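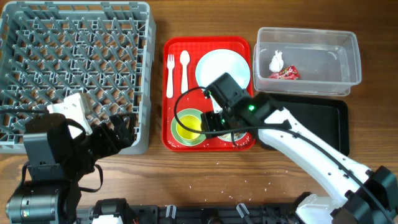

*Grey dish rack, brown table.*

Wednesday, July 28, 2021

Well, I finally did my first full Tuesday shift at the Brovham drop-in last night and my feet are killing me. I'd signed up back in May, after Yasmine Slaoui stood up at the end of the service and said they were short on the supper roster, and then I put it off for weeks with one excuse after another (a cold, my mum's birthday, another cold that may have been slightly exaggerated).

If you don't know the place, it's the old Hustent hall behind the church. Supper on Tuesdays, a warm room overnight when the weather's awful, and a pantry cupboard that anyone can take from without filling in a form. That last bit matters to Yasmine a lot. She used to work somewhere that made people show a pension card for a tin of soup and she still gets cross talking about it!

I was on potatoes. So many potatoes. Ashraf El Fassi runs the kitchen and he is very calm and very particular, and he made me redo my first lot because I'd cut them too big. Fair enough too. There was a lentil stew, a chicken one, bread from the bakery on Dissanayake Street and a tray of apple crumble that I had two helpings of once everyone else had been fed.

What I wasn't ready for was the sitting down part. After you've served, you're meant to take your own plate out and eat with whoever's there. I'm fine with a tea towel in my hand. Put me at a table with strangers and I start talking about the weather like a newsreader. But I ended up next to an older bloke who used to shear sheep out past Taltness, and he talked about dogs for most of an hour. I hardly had to say a thing. He asked if I'd be back next week and I said yes before I'd thought about it.

Oluf Østergaard said grace, a short one, in English and then in Danish. There's no preaching over the food, which I know a few people at church have opinions about. I've gone back and forth on it myself. Last night it felt right to me, and there's a little prayer time in the side room after eight for anyone who'd like it. I poked my head in and stayed for a hymn.

Now the begging part of this post. The hall's hot water system is on its last legs and the new one is 2000 dollars fitted. They've got most of it, but they're still 200 short, so if you've got a spare fiver please see Yasmine on Sunday or drop it in the tin by the door. They also need blankets (clean ones, please, Ashraf was firm on this), men's socks and long-life milk.

I'm down for next Tuesday as well, on dishes this time. Adel El-Sayed has offered me a lift, so I've got no way of wriggling out of it. If anyone has a good hand cream to recommend, leave me a comment.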